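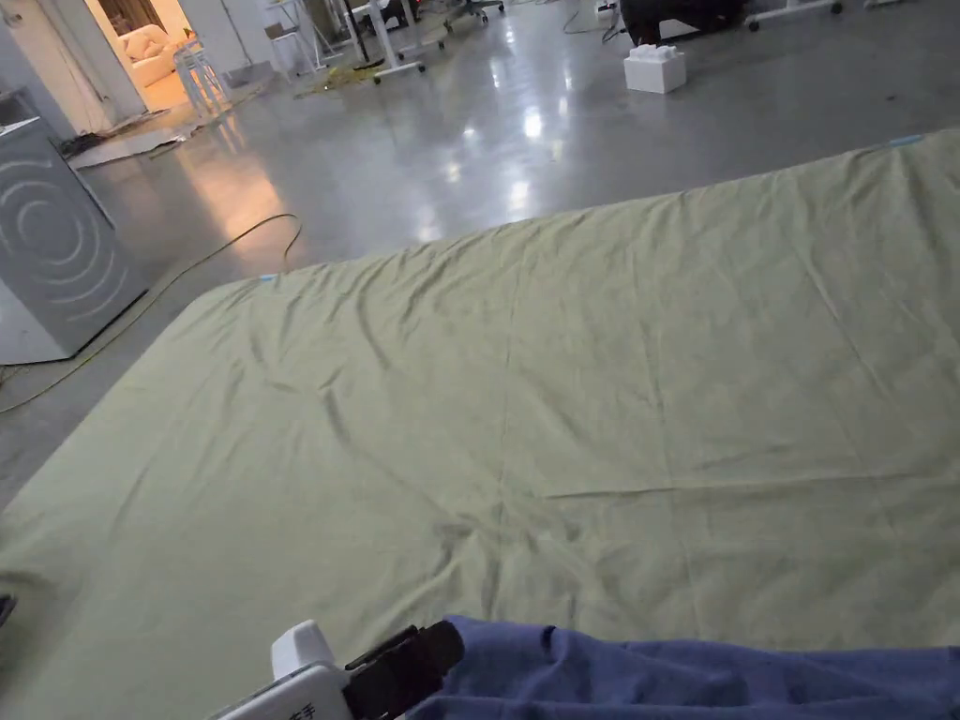

Hand-held gripper trials, September

Laundry work, floor level, first and second rounds

Notes by Ilze Kairys. Setup and jaw swaps by Aušra Pärn.

We spent part of September comparing three sets of jaws on the same hand-held gripper body. The job was cloth: picking up a small towel, carrying it, laying it down on a larger sheet, and folding. We had done boxes and bottles over the summer and knew what to expect from those. Cloth was where the jaws behaved differently from one another, so it got its own page.

The gallery for this round is short. Most of what we saved was recorded as runs, and the tables are in the project folder for anyone at Varelthorpe who wants them. The notes after this introduction go with the cloth setup and cover each jaw set in the order we tried them.

The setup

A pale green sheet goes flat on the concrete, and a blue-purple cloth is the thing being handled. We work on the floor because the sheet is too big for the tables and because a person holding the gripper can walk around all four sides. The sheet is pulled straight before each block of runs. We don't iron it. Some wrinkling is left in on purpose, and the fold line from storage stays.

The camera position did not change between jaw sets. Lighting did not change either, apart from one evening block that we threw out. The floor is polished and throws the overhead lights back at the camera, and with the room lights off at one end the exposure wandered enough to spoil the comparison.

We logged 618 grasps in total over the two rounds. A grasp counted as good if the cloth came up on the first close and stayed in the jaws until the operator opened them. Anything re-gripped was marked as a miss, even if it came up fine the second time.

Jaw set A, the stock jaws

These come with the Kuusk body and are what most of our older recordings used. Stiff, smooth on the inside, a little wide at the tip. On a flat cloth with no raised edge they slide over the top and close on nothing. On a bunched cloth they are fine.

Aušra found that coming in at a low angle and pushing forward slightly before closing made a ridge the jaws could take. After that the numbers improved, but it is a habit the operator has to learn, and two of the newer operators never got comfortable with it.

Jaw set B, soft pads

Same jaws with a soft pad glued to the inside face. Best of the three for holding. Once the cloth was in, it did not slip, including on the long carry from one corner of the sheet to the opposite one.

The trouble is letting go. The cloth has a slightly fuzzy surface and the pads hang on to it. We had 83 releases where the operator had to shake the gripper or brush the cloth against the sheet to free it. That moves the cloth, and then the fold starts in the wrong place.

The pads also pick up lint. We cleaned them with tape every 18 runs. If you skip it the grip drops off.

Jaw set C, the narrow tips

Cut by Jistton from our drawing. Narrower at the front, with a slight lip. This set takes a single layer of cloth off the sheet without bringing the sheet with it, and neither of the others could do that reliably. It was also the easiest to aim, since you can see past the tips to the cloth underneath.

Holding is weaker than B. A cloth taken by one corner will swing, and a few were dropped on the long carry. For folding, where the distance is short, this did not matter much.

One of the first pair cracked at the lip. Jistton sent a thicker version and we used that for the whole second round.

Things that came up with all three

The sheet moves. Pulling the cloth toward you drags the near edge of the sheet and it bunches up. After several runs the ridges are big enough that the jaws catch on them, and you get the sheet and the cloth together. We now stop and flatten it between runs.

Wrist angle matters more than closing speed. We tried three closing speeds and could not see a difference worth writing down.

Darker jaws are easier to pick out against the green than light ones. The tracking from Ustudis lost the tips a handful of times with a pale test pair, so we went back to dark.

Operators get tired. Working bent over is hard on the back, and results fell after a long block. We cut blocks to 200 seconds with a break in between and the scatter went down.

Where we ended up

Set C for folding and for lifting single layers. Set B if the cloth has to travel and you don't mind a messy release. Set A stays in the drawer as the reference, so new runs can be compared with the old ones.

Aušra wants to try a half-length pad on the C tips, covering only the back part of the jaw, so that the front stays clean for release. The drawing is done and the parts are on order. We will use the same sheet and the same cloth.

After that we plan to repeat a smaller set with a thin cotton shirt, which has buttons and a collar and will probably upset everything above.

Questions about the jaw drawings go to Aušra. Questions about the logs go to Ilze.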